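3.2 Wear Sessions

Participants wore the Huritz band on the left wrist for 13 days, removing it only to charge. Of the 59 people who enrolled, 44 returned enough data to be kept in the analysis. The band logged heart rate and wrist motion, and the phone app uploaded both each night. We left all notification settings at their defaults, apart from the inactivity alert, which Bilal Hakim turned off before the bands were handed out.

Each participant also came in for one seated session. Tasks in this session used both hands and were done at a table, so that wrist motion could be compared with the step count reported by the band (Figure 2).

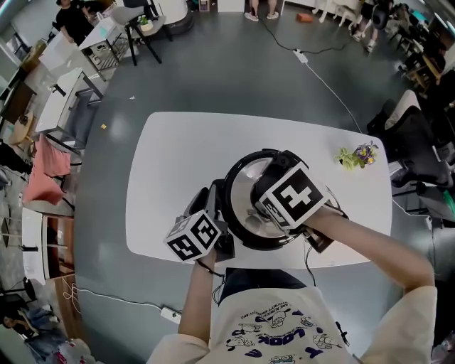
Figure 2. Two-handed work at the table, seen from above.

Steps logged while a participant stayed seated were treated as false steps. The Huritz band recorded a median of 154 false steps per session. Baxter and Grgić reported a lower figure for the Curnero band, but their tasks were mostly typing and the wrists moved less. We did not correct the daily totals for false steps, as the seated session was too short to give a stable rate for each person.

Battery life was taken from the charging log in the app. Four participants forgot to charge the band overnight at least once, and those days were dropped. Sleep scores are covered in Section 3.3.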